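Zirnico im Wohnzimmer: eure Fragen, meine Antworten

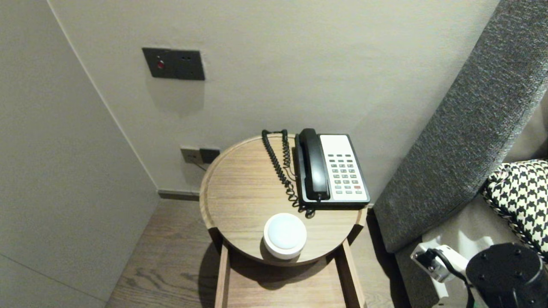
Von Marietjie Moodley | April 2021 | Kategorie: Roboter & Basteln

Seit ich im Dezember den ersten Beitrag über Zirnico geschrieben habe, kommen immer wieder dieselben Fragen rein, und ich freue mich über jede einzelne! Damit ich nicht alles doppelt und dreifach tippe, sammle ich die Antworten jetzt hier. Wenn was fehlt, schreibt mir gern.

Was ist Zirnico eigentlich?

Ein Arm auf einem fahrbaren Untersatz, mit Kamera am Kopf. Gebaut habe ich ihn zum größten Teil zu Hause, die gröberen Sachen (sägen, bohren, alles was staubt) in der offenen Werkstatt Bradbridge. Er soll irgendwann kleine Dinge von einem Tisch nehmen und mir bringen. Im Moment übt er vor allem, ordentlich an den Tisch heranzufahren.

Warum übst du im Wohnzimmer und nicht in der Werkstatt?

In der Werkstatt ist der Boden Beton und alles steht jede Woche woanders. Zu Hause habe ich Dielen, ein Sofa, einen runden Beistelltisch in der Ecke, und genau damit muss er ja später klarkommen. Außerdem kann ich abends im Schlafanzug weitermachen.

Steht da wirklich ein Tastentelefon?

Ja! Mit Hörer, Spiralkabel und allem. Ich mag das Ding. Für den Arm ist es ein ziemlich gemeiner Nachbar, das Kabel kringelt sich nämlich quer über den Tisch, und eine lose Schlaufe ist für einen Greifer nun mal etwas ganz anderes als ein fester Klotz. In der Software gibt es deshalb eine Sperrzone ums Telefon, da darf der Arm nicht rein. Das kleine runde weiße Teil vorne am Rand ist das Übungsziel.

Warum ausgerechnet so ein rundes Ziel?

Weil man es von jeder Seite gleich greifen kann und ich mir um die Drehung keine Gedanken machen muss. Mit Tassen habe ich auch angefangen, aber die Henkel haben mich wahnsinnig gemacht. Das kommt später wieder dran.

Stört der Rand vom Tisch nicht?

Doch, und wie. Die Platte hat ringsum einen erhöhten Rand, und wenn der Arm zu flach kommt, bleibt er hängen. Ich fahre jetzt immer von oben an, erst über die Stelle, dann senkrecht runter. Dauert länger, ist mir aber egal.

Erkennt die Kamera Holz auf Holz überhaupt?

Mittelgut. Tisch hellbraun, Boden mittelbraun, dazu noch der Schatten vom Tisch auf den Dielen – den hat die Erkennung am Anfang gern mal für ein Möbelstück gehalten. Geholfen hat mir, mehr Bilder zu machen, zu verschiedenen Tageszeiten, mit Lampe und ohne. Inzwischen liegen 1.000 Bilder auf der Platte, und die Fehler sind deutlich seltener geworden. Das Sofa mit seinem grau melierten Stoff macht übrigens gar keine Probleme, dafür hatte ich beim Kissen mit dem Hahnentrittmuster meine Zweifel. So ein kleinteiliges Schwarz-Weiß ist für meine Kantenerkennung ein Fest.

Welche Teile hast du verwendet?

Die Servos sind von Nillska, die Steuerplatine heißt Danko. Das Gelenk vorne am Arm ist schwarz, die Halterung daneben weiß, das war keine Designentscheidung, sondern das Filament, das noch da war. Die komplette Teileliste hat 38 Positionen, die schicke ich auf Anfrage gern rum. Bitte nicht erschrecken, vieles davon sind Schrauben.

Was ist mit dem Kabel, das da am Arm runterhängt?

Bleibt vorerst so. Ich hatte es mal ganz eng verlegt, sah toll aus, und beim ersten weiten Ausholen hat es den Stecker rausgezogen. Jetzt hat es einen Bogen und damit genug Luft. Annatjie Ngcobo aus der Werkstatt hat mir eine kleine Kabelführung gezeichnet, die drucke ich beim nächsten Umbau mit.

Wie lange läuft er mit einer Akkuladung?

Beim letzten Test waren es zwei Stunden, mit viel Herumstehen dazwischen. Wenn er dauernd den Arm hebt, ist früher Schluss.

Kann ich das nachbauen, wenn ich noch nie gelötet habe?

Ich würde sagen ja, aber nehmt euch erst ein einzelnes Gelenk vor. Ein Servo, eine Halterung, ein bisschen Code, fertig. Ich habe für mein erstes Gelenk 19 Anläufe gebraucht, und das war nur die Halterung! In der Werkstatt hilft euch auch immer jemand beim Löten.

Gibt es den Code irgendwo?

Noch nicht öffentlich. Er ist voller Kommentare, für die ich mich schäme, die müssen vorher raus. Wer nicht warten mag, schreibt mir über das Kontaktformular, dann schicke ich den aktuellen Stand als Zip.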